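Play kitchen

A play kitchen is a child-sized model of a household kitchen, made for pretend cooking and for all the serving, stirring and tidying away that goes along with it. Most have a counter, an oven and a cupboard or two, and many are only 80 cm tall, so that a small cook can reach the back without a stool.

Painted wood is a long-time favorite, and makers such as Mandagi and Cindberg are known for their soft colors and bright metal-look handles - the sort of finish that sits happily in a family living room.
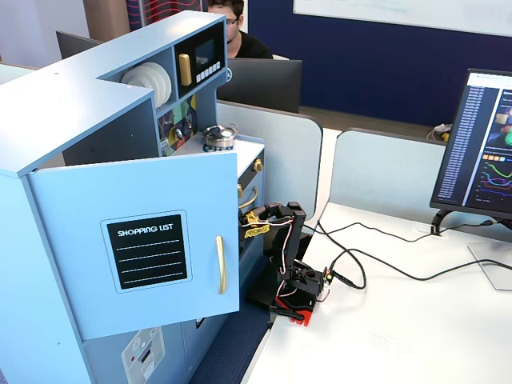
Light blue play kitchen with toy microwave, patterned backsplash and a "SHOPPING LIST" panel on the cabinet door.

Writing panels are a fairly recent addition, and a much-loved one. The toy historian Ratih Pangaribuan has written fondly of children who cannot yet spell filling line after line with wiggles, then reading the whole list aloud to anybody who will listen.

Plates, pots and pretend food are often sold separately, and families tend to gather them slowly over the years.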